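4. Getting the tapes into Trenalia

If you've come straight to this section, you'll need the cassette deck wired up and the Trenalia software installed, so go back to section 2 for both. I'm going to assume there's a deck in front of you, a laptop next to it and a box of festival cassettes at your elbow.

I wrote these notes while I was working through the Rallska dance recordings, which came to nearly 600 cassettes, and I've kept adding to them since. Most of the steps work just as well for church services, weddings, radio off-airs, whatever you've been handed. Where something only applies to festival tapes I've tried to say so.

4.1 Before you play anything

1. Take the cassette out of its case and look at both labels. Copy down exactly what's written, spelling mistakes and all. Put your own corrected version in the Notes box and leave the Label box alone.

2. Look through the little window. If the tape is loose, take up the slack with a pencil. (A hexagonal one grips best. The fancy round ones just spin.)

3. Check the pressure pad, the tiny felt square in the middle of the open edge. If it's come off, stop and put the cassette in the repair tray. See section 7.

4. Snap out the record tabs if they're still in place. Side A's tab is the one on the left when side A faces you and the tape edge points down.

5. Wind the whole tape forward and then all the way back. Yes, the whole thing. It's dull, so put the kettle on.

CAUTION: Don't play a cassette that smells of vinegar or has white dust on the tape. Bag it on its own and set it aside.

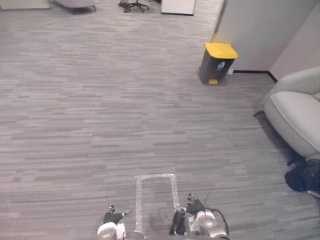 Fig. 4a. Tape outline on grey carpet.

4.2 Setting the level

Village recordings are horribly uneven. On a typical Rallska tape you get an old man talking quietly about harvest songs, then a gong goes off next to the microphone, then it's the old man again. You want a level that survives the gong.

1. Open a new session in Trenalia and choose Cassette, Stereo. Choose Stereo even if the recording is mono. You can fold it down later and pick whichever channel is cleaner.

2. Play a few minutes from the middle of side A with the meters open. If there are drums or gongs anywhere on the tape, go and find them.

3. Bring the input down until the loudest bit sits just under the yellow. The speech will look tiny on the screen. Leave it!

4. Click Hold Level. A small padlock comes up next to the meter.

5. Rewind to the start.

NOTE: Turn Dolby off on the deck unless the label says it was used, and even then listen to it both ways. I had a whole run marked Dolby B that sounded as if it had been recorded under a duvet, and all of it came up beautifully with the switch off.

4.3 Making the transfer

1. Press Record in Trenalia first, count to three, then press Play on the deck. The silence at the front is useful for noise reduction if anyone wants to try it one day.

2. Listen to the first five minutes on headphones. After that you can do something else in the same room, but keep the headphones where you'll hear them.

3. When something changes (a new song, a speech, somebody switching the machine off and on again) tap M to drop a marker. Don't try to name it yet. You can drop up to 54 markers on one side before the list starts to scroll, and I've only ever hit that once, with a children's singing contest.

4. At the end of the side, let it run on until the tape stops by itself. There's quite often something after the last song. One of my favourite bits in the entire Rallska set is two women arguing about who should have danced first, miles after the music has finished.

5. Press Stop, save, turn the cassette over and start again from step 1. 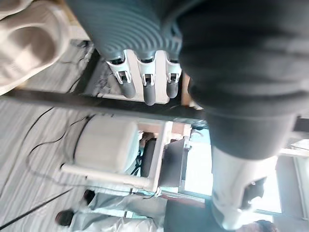 Fig. 4b. Hand with three fingers, close view.

CAUTION: Don't rename the file while Trenalia is still writing it. The progress bar has to vanish completely. If you do rename it too soon you'll get a file called Recovered with no markers in it, and you'll be doing that side again.

4.4 Describing what you've got

This is the bit people rush, and I do understand, but an hour of unlabelled singing is very nearly useless to the family who come looking for their grandmother.

1. Fill in Place, Event and Language first. If you don't know the language, put Unknown. Please don't guess from the place.

2. Go through your markers and give each one a type from the drop-down: song, speech, instrumental, ritual, chatter.

3. For songs, type the first line as you hear it. Any spelling will do. A speaker can tidy it up afterwards.

4. If someone says a performer's name on the tape, put it under Heard. If it's only on the case, put it under Written. The two don't always agree, and I've seen them disagree on the same tape three times over.

5. Tick Restricted for anything that sounds like a funeral or a healing ceremony, and leave it ticked until somebody from the community has listened.
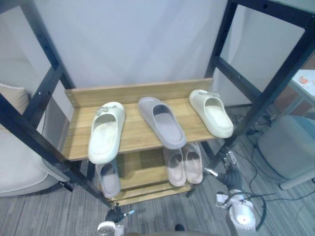 The Event box holds 2,000 characters, so there's room to ramble a bit. Mention the weather if you can hear rain on the roof. Mention the generator. When I did the Subramaniam collection (temple festival music, mostly reels, all gorgeous) it was the generator hum that let me match up two halves of the same evening that had ended up in separate boxes.

4.5 Saving and sending

1. Export one WAV for each side, with the markers included.

2. Export the description sheet with the same file name.

3. Copy both to the two drives. Open the copy on the second drive and play a bit of it.

4. Send the folder to Grillcombe using the upload page in section 6. Big folders are best left overnight.

5. Put a pencil tick on the cassette case, lower right corner, and return it to its box in the order you found it.

NOTE: If the upload stalls, just start it again with the same folder. Grillcombe skips anything it already has.

For reel-to-reel, carry on to section 5. For cassettes that squeal, jam or come out of the deck like spaghetti, you want section 7.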